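Narnley Hall, Trorkgate
Quarterly building safety walk-through
Inspector: Imre Juhász
Month: November
Start: 8:15 a.m., before the Saturday market set up

Key: OK = no action. R = repair. W = watch until next quarter.

ENTRANCE AND LOBBY

1. Front doors open fully and close on their own. OK
Left closer adjusted last quarter, still good.

2. Exit sign lit on mains and on battery. OK
Held for the full test.

3. Floor mats flat, edges down. R
Corner of the long mat curls up. Taped for now. Replace before the wet weather.

4. Ramp handrail tight. W
Slight play at the bottom post. Tightened two bolts. The anchor in the concrete may be going.

MAIN HALL

5. Fire extinguishers in place, tags current, pins in. R
The one by the stage is due for service this month. Surdu has been called and will swap it.

6. Posted occupancy 80. Sign readable. OK

7. Aisles clear at setup width. R
Stacked chairs were sitting in front of the side exit again. Moved them. Stacks go on the north wall, no more than 6 high. Please tell the groups that book evenings.

8. Ceiling tiles and light covers secure. W
One stained tile over the piano. Same size stain as in the last report. Roof was patched after that.

9. Outlets and cover plates. OK
Two plates replaced.

KITCHEN

10. Range hood filters clean. R
Greasy. Soak and refit before the next supper.

11. Gas shutoff reachable and labeled. OK
Label redone in marker. A printed one would last longer.

12. Fridge at or below 40 degrees. OK

13. First aid kit stocked. R
No burn gel, few large bandages. Order from Wemum with the paper goods.

STORAGE AND WOODWORK

14. Shelving fixed to wall. OK
All 4 units checked by hand.

15. Paneling and cabinet fronts sound, no splinters at hand height. W
The older wood is dry and could use oil. Run a glove along any cut edge before you call it good, the inside of openings too. 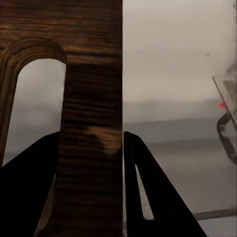
16. Paint and solvents in the metal cabinet, lids on. R
Three cans of floor finish were on the open shelf. Moved. Oily rags go in the lidded can outside and get emptied the same day.

17. Space heater not in use. OK
The 2000 watt one is still here, unplugged. I would like it gone. It trips the breaker for the whole back half.

OUTSIDE

18. Lot lights working. R
Pole nearest the dumpster is out.

19. Gutters and downspouts clear. W
Leaves still coming down. Check again in two weeks.

Items marked R in the last report and still open: lot light, hood filters.

Finished 10:40 a.m. Copy left in the office tray.

Narnley Hall, Trorkgate | Contact the hall office | Copyright Narnley Hall | Back to top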